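Bindery notebook
2023-02-20
Ledger 2892, paste trials, paring, odds and ends

Picking up where I left off with the Stirnham ledger. The boards are off and wrapped in the flat drawer under the window, left board on top, and please leave them in that order because the old pencil marks on the inside are so faint now that I had to tilt them every which way to tell one from the other. The text block is under light weight with blotter on both sides. I changed the blotters first thing and again after lunch.

The spine is cleaner than I had hoped. Whoever rebacked it before us used a very brown, very brittle glue, and most of it came away dry with the bone folder and a bit of patience. The stubborn patches are at the head and at the third sewing support. For those I put on a poultice of thick methyl cellulose, waited until the glue went to jelly, and lifted it with the blunt spatula. Twice was enough at the head. The third support wants one more go, and I'd like to do that in the morning when I'm fresh, as there is a thread there that has nearly worn through and I don't want to be the one who finishes it off!

Paste. I made two batches to settle the friendly argument Ineke Bosman and I have been having since October. Hers is the long slow one: 50 grams of wheat starch, soaked overnight in cold water, cooked on low heat and stirred the whole time until it goes from milky to that lovely gray and see-through look, then on past the point where your arm wants to quit. Mine is the same starch without the overnight soak. I have always said the soak makes no odds. Well, I pushed both through the horsehair sieve, thinned them to the same feel (like heavy cream that has sat in the fridge) and brushed them out on scraps of the same tissue, and hers laid down flatter. Mine had tiny grains in it that I could feel with a fingertip and that I ended up sieving again. So I owe her a cake, and I've written SOAK OVERNIGHT on the inside of the cupboard door where I'll see it.

Both jars are in the fridge, with the date on the lid. Use Ineke's first. If either smells of anything at all, throw it out and don't try to be thrifty with it.

Leather. I cut the new spine piece from the Beltrán goatskin, the darker of the skins that came in the long tube, and it pares like a dream once the knife is right. The knife was not right. I had been fighting it and blaming the skin, which was unfair to the goat, and finally sat down and took the blade all the way through the stones to the 3000 and then the strop. What a difference. The shavings came off in long curls and I could go down to nothing at the edge without a single hole. Note to myself, and to Brisa too if she is using my knife: strop before starting, and strop again halfway down the long side. It takes less time than patching.

The color is still a worry. The goatskin is a shade redder than the old calf and I would like it browner. I tried the Lurness walnut dye on an offcut, one coat and then a second. One coat dried nicely. The second went nearly black along the flesh side where the leather is thin, so one coat it is, and put on with a sponge, never a brush. Offcuts are pinned to the board by the sink. I'd be glad of another pair of eyes on them in daylight, since the lamp over the bench makes everything look warmer than it is.

Brisa Camacho has finished guarding the torn leaves at the front, and they are beautiful work. She used the thinner tissue on the folds and kept the repairs just narrow enough that the section hasn't swollen. There was a pressed sprig of something between the leaves, heather perhaps, and she has put it in its own little folder with a note saying exactly which opening it came from. It goes back with the book.

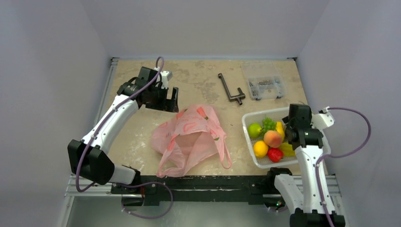 While I had the leather out I also tried the Prulow linen for the spine lining, cut with the grain running head to tail. It is a bit stiffer than the old stock. I think it will be fine for a book this heavy, and the ledger does get opened wide and left that way, from what the owners tell us. I cut it a finger's width over on each side so we have something to tuck under the lifted board paper. The cut piece is in the blue folder with the spine template.

Still to do on this one:
Last of the glue off the third support.
Look at that worn thread with Ineke and decide whether to sew over it or leave it be.
Consolidate the corners of the left board (paste, clamp between silicone paper, leave overnight).
Dye the spine piece, one coat, sponge.
Line the spine, tissue first and then linen.
Ask the owners again whether they want the old label put back on the new leather. I would, it's a handsome thing, even with the corner gone.

We are low on blotter, and the small pressing boards need sanding, as one of them has picked up a blob of dried paste that will print itself onto anything soft. I've put it on the top shelf with tape across it. The starch for tomorrow's batch is already in its water, covered with a saucer, on the left of the fridge.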